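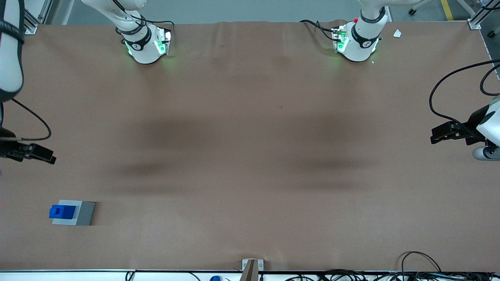 Both arms in the start pose over the papered table, with the blue block on its gray block at the lower left.

How we set up the two-arm block task (Dulach Robotics Club)

Hi all! Eimear Breathnach here. A bunch of you asked how we get the table ready before a practice run, and I keep typing the same answer into the group chat, so I'm finally putting it in one place. This covers the setup and your first few tries at the block task. It doesn't cover powering up the arms — Peadar Duggan goes through that with every new member in person, and you need to do it with him once before you touch anything.

What you need

Both arms, powered and showing green
Brown paper from the roll, enough for the whole tabletop
Masking tape
The gray block and one small blue block
A pencil

Step 1. Paper the table

Cut a piece that hangs over a little on every side, then smooth it from the middle outward. You'll get creases up by the arm bases no matter how careful you are (I've stopped fighting them). What matters is the front half, where the blocks go. If there's a ridge there, pull the sheet tight and tape it again.

We used to work on the bare tabletop and the glare drove our block finder crazy. Orest Hrytsenko brought in a roll of packing paper last March and we never went back!

Step 2. Sort out left and right

This one trips up everybody. Left and right belong to the robot, and the robot is facing you. So if you're standing at the front edge, the right arm is the one on your left. Say "robot's right" out loud when you're working with a partner. It feels silly for one session and then you won't even notice you're doing it.

Step 3. Go to the start pose

Load the pose called Imumlow (it's a typo from years ago and half our scripts depend on it now, please don't rename it). The arms should swing out to opposite sides, with the grippers pointing in toward each other above the paper. Run it at 40 percent speed with one hand near the stop button.

Once they've settled, look at the cables. You want a loose loop near each gripper, with enough slack for the wrist to turn. If a loop has caught on anything, stop there and fix it before you go on.

Step 4. Place the blocks

The gray block lies flat near the front edge, over on the robot's right side. Put the blue block on the left end of it as you see it from the front, stud up. A little overhang is fine, and I even like it because the fingers have more to grab. Trace lightly around the gray block in pencil so you can put it back in the same spot after each try.

Take everything else off the paper. Pens, tape, your phone, all of it.

Step 5. Try it

The goal is to pick up the blue block with the right gripper, pass it to the left gripper, and set it down on the far side. Start with the pick on its own. Come down from straight above, stop 2 mm over the stud, check that you're lined up, then go lower and close.

When the pick feels boring, add the handoff. Deirdre Tierney's trick is to keep the receiving arm still and let the giving arm do all the moving, and it saved us a lot of dropped blocks. Keep both arms at 50 percent or less until you trust it.

If something goes wrong

Block tips when you close: you're off center. Back up and line up again.
Arm stops partway through the handoff: look for a snagged cable first, then check the log.
Block finder misses the block: the arms throw big soft shadows across the middle of the table, so try moving the block closer to the front.

Write your tries in the Cullinane notebook, including the bad ones. Questions go to me or Orest.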